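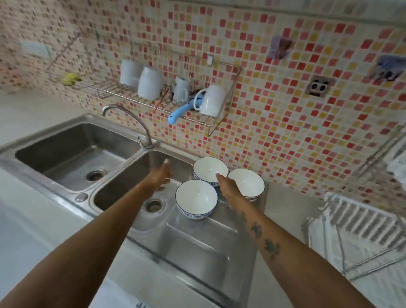
Sprechnotizen
Trinkwasser in Bestandsgebäuden: Aufgaben der Eigentümer und der Verwaltung
Vortrag im Rahmen der Fortbildungsreihe der Wohnungsgenossenschaft Plemden
Referentin: Asmaa Bouzid, Fachbereich Gebäudetechnik
Stand der Notizen: 18. August 2020

Folie 1 – Begrüßung
Begrüßung der Teilnehmenden aus den Verwaltungsstellen Plemden und Lesow. Hinweis auf die Unterlagen, die im Anschluss versandt werden. Verständnisfragen bitte sofort, Einzelfälle am Ende. Dauer des Vortrags: 40 Minuten.

Folie 2 – Gegenstand
Der Wasserversorger verantwortet die Qualität bis zur Übergabe an die Hausinstallation. Ab dort liegt die Verantwortung beim Betreiber der Anlage, in unserem Fall bei der Genossenschaft. Maßgeblich ist die Beschaffenheit des Wassers an der Entnahmestelle, also dort, wo die Bewohner es tatsächlich nutzen: in der Küche, am Waschtisch, in der Dusche.
(Kurze Pause. Erfahrungsgemäß kommt an dieser Stelle die Frage nach Einbauten, die Mieter selbst vorgenommen haben. Auf Folie 6 verweisen.)

Folie 3 – Stagnation
Wasser, das längere Zeit in der Leitung steht, erwärmt sich oder kühlt ab, je nach Lage der Leitung. Beides ist unerwünscht. Kritisch sind vor allem Leerstände, selten genutzte Gästebäder und stillgelegte Stränge, die nie vom Netz getrennt wurden. In der Wohnanlage Vamuvley wurden bei der Bestandsaufnahme 8 solcher Stränge festgestellt. In den Plänen war keiner davon verzeichnet.
Plan des Kellergeschosses zeigen, den Verlauf hinter dem Heizraum mit dem Zeiger nachfahren.

Folie 4 – Temperaturen
Kaltwasser soll kalt bleiben, Warmwasser heiß. Für Kaltwasser streben wir in unseren Gebäuden 20 Grad oder weniger an. Die Zirkulation darf nicht aus Gründen der Energieeinsparung eigenmächtig abgeschaltet werden. Es wird gebeten, diesen Punkt an alle Hausmeister schriftlich weiterzugeben.

Folie 5 – Leerstand und Wiederinbetriebnahme
Bei Wohnungswechseln ist die Verwaltungsstelle für das Spülen der Leitungen zuständig. Jede Entnahmestelle wird einzeln geöffnet, zuerst kalt, danach warm. Strahlregler sind vorher abzunehmen. Datum, Wohnung und ausführende Person werden im Spülprotokoll eingetragen. Der Vordruck wurde überarbeitet und umfasst jetzt 2 Seiten; die alte Fassung ist ab Oktober nicht mehr zu verwenden.

Folie 6 – Einbauten durch Mieter
Tischfilter, Enthärter und Armaturen ohne Prüfzeichen können die Anlage beeinträchtigen. Genehmigungspflichtig ist jeder Eingriff in die feste Installation. Der Austausch eines Brausekopfes fällt nicht darunter. In Zweifelsfällen entscheidet der Fachbereich, Anfragen bitte mit Angabe der Wohnungsnummer.

Folie 7 – Rahmenvertrag
Die Probenahmen werden künftig durch das Labor Pálfi durchgeführt. Termine werden den Bewohnern durch Aushang angekündigt, die Ergebnisse den Verwaltungsstellen in Kopie zugestellt. Die Auswertung kann bis zu 20 Tage in Anspruch nehmen. Rückfragen von Bewohnern zu einzelnen Messwerten sind an den Fachbereich weiterzuleiten und nicht telefonisch zu beantworten.

Folie 8 – Aussprache
Einzelfälle aus Lesow zuerst aufrufen, die Kollegen müssen früher abreisen. Anwesenheitsliste vor dem Ende der Veranstaltung einsammeln.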